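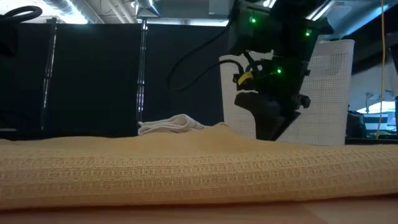

Figure 3. A yellow waffle-weave cloth on the worktable, with a crumpled off-white cloth behind it.

3.2 Why waffle weave gave us so much trouble

I should say at the outset that I came to this study thinking a cloth was a cloth. I'd folded tea towels all my life and never given the weave a second thought, and when Hülya Yurt first suggested sorting our household textiles by surface, I told her it sounded like a lot of bother for very little. I've since had to eat my words (and buy her lunch on a Thursday, which was the bet).

The yellow cloth in Figure 3 belongs to the group we call raised-grid. The little squares and rectangles stand up from the ground of the weave, and you can see how well they show along a thick, rounded fold. Where the fabric turns under towards the table the pattern gets harder to make out. I found this a real nuisance when I was working from the pictures, as I'd hoped to follow the grid lines from one side of a fold to the other and use them as a sort of built-in ruler. On a tight crease you might manage it. On a fat, soft roll you lose the lines just where you want them most.

Then there's the matter of what we ended up calling "peaks". A peak is any spot where the cloth bunches up to a small point and slopes away on both sides, and the one right of centre in Figure 3 is a nice gentle specimen. In our home diaries, the part of the study where people wrote down how they left their cloths after wiping up, peaks came up again and again under other names. One household wrote "tents". Another wrote "the nipped bit", and I rather wish we'd kept that. We had 60 diaries back by the end of November out of 70 sent out, and I read every one of them at my kitchen table, next to a pile of my own badly folded towels.

What the diaries taught me is that people hardly ever leave a cloth flat. They drop it, they shove it to one side, they put another one down near it and forget both. So we decided early on that heaps should count as a proper resting state, with their own code, and that a second cloth lying behind or beneath the first should be noted even when part of it was hidden. The off-white one in Figure 3 is coded that way: lower edge covered by the yellow, visible part loosely folded, hump on the right, flatter on the left. Hülya wanted a separate code for humps. I said no, then she showed me 30 more pictures, and now there is a separate code for humps.

A word on colour, as one of our readers at Posonar asked about it. We didn't choose pale cloths for looks. On a raised-grid weave in a light shade the darker lines stay easy to tell from the lighter thread, and that makes the coding quicker and far less of a strain on the eyes – mine are not what they were. Dark waffle cloths are in the Cartwright set and are dealt with in Section 3.4, where I complain about them at greater length.

Plain weaves were easier going, and I turn to those next.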